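About Brindell

Brindell is a packaging and storage business run out of a single unit behind the old grain sheds. We take in used cardboard cartons, check them, and sell them on to people who are moving house, clearing a garage or posting something bulky. We also pack goods for customers who would prefer not to do it themselves.

Bahman Zamani started the business with 2 trestle tables and a borrowed trailer. He had been working in dispatch at Verbruggen and was tired of seeing good double-wall boxes go into the crusher. The first loads came from there. These days most of our stock comes from shops and households in Lomero and Drerkomar, and we hold some 300 cartons at any one time.

What we take

We take any clean carton with sound corners and flaps that still close. Printed boxes are fine. A carton with ECOFLOW lettering on a black panel is as useful to us as a plain brown one, and we don't cover the printing unless you ask. We peel off old address labels and sort everything by size - small, book, tea chest and odd. 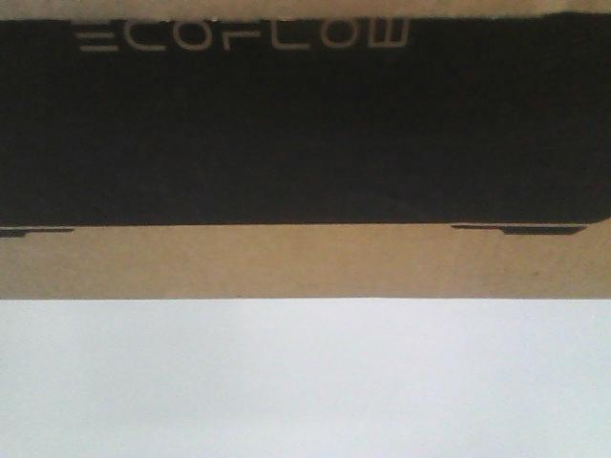
What we don't take

Please don't bring wax-coated fruit boxes, anything that has held chemicals, or cartons that have been left out in the rain. Polystyrene goes to the council depot. If you're not sure, ring first and tell us the rough size and what was in it.

Packing and pick-up

Packing is charged by the hour, with tape and paper included. Large orders need 3 working days. Pick-ups in Lomero are free for 20 cartons or more, flattened and tied. For Drerkomar there is a small fuel charge.

The roller door is open from 8 am until 2 pm, and a bit later in January when everyone is moving. Park on the gravel side - the neighbours need the driveway for trucks.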